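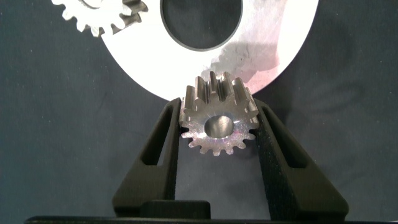 Draft line check, Rilletti taproom, Ildale
Checked by: Duarte Pinheiro
Date: 16th August

Cooler temperature: OK. Door seal worn at the bottom corner, still closes.
Gas cylinders chained: No. One spare standing free by the door. Chained before I left.
Regulator and gauges: OK.
Lines cleaned: Taps 1 to 9 yes. Tap 10 (Pietrzak pilsner) skipped, foaming badly. Clean before opening.
Faucets and gaskets: Replace gasket on tap 4, drips when closed.
Drip trays: Sticky. Rinse nightly.
Glass washer: OK, rinse aid low.
Keg dates: Patura wheat, keg 47, past date. Pulled.
CO2 alarm: Tested, sounds. Battery due in November.

Recheck tap 10 after cleaning and initial the sheet.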